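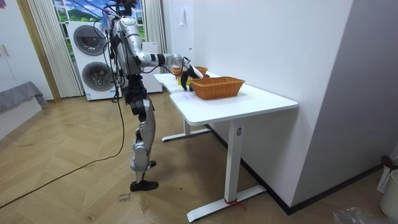 White desk, woven basket, herringbone floor.

I have been meaning to write about letters for ages, the proper sort with a stamp on, and of course I kept putting it off in exactly the way I put off answering them. So I've made a pot of tea and I'm getting on with it.

It started when we moved to Druston. I'd promised everybody I'd write, as you do, and then December came round and I had managed two postcards and a change of address slip. My aunt, bless her, had sent me four long letters by then, all on that thin blue paper you can read from both sides (which is lovely until you try it under a lamp). I felt so guilty that I sat down at the kitchen table and wrote her six pages about the bins, the hills and the bakery on Thibodeau Street, and I enjoyed it so much that I wrote to my old neighbour straight after.

Since then I've sent 31 letters, which I know because I keep a list in the back of my diary. It's a silly sort of list, but it stops me telling the same person twice about the leaking gutter.

I do get asked what on earth I find to say. Nothing much! I say what we had for supper and whether the sweet peas came up. One friend in Ovama wants to know the price of butter every single time, so I tell her, and she tells me hers, and we are both scandalised.

I write best before eight in the morning, with the radio off. Cheap lined pad, a pen that doesn't blot - I gave up on the fancy cream paper as it made me write like somebody's solicitor. Stamps I buy by the book and then lose.

Anyway, there's one to my aunt half done, and the last post goes at five.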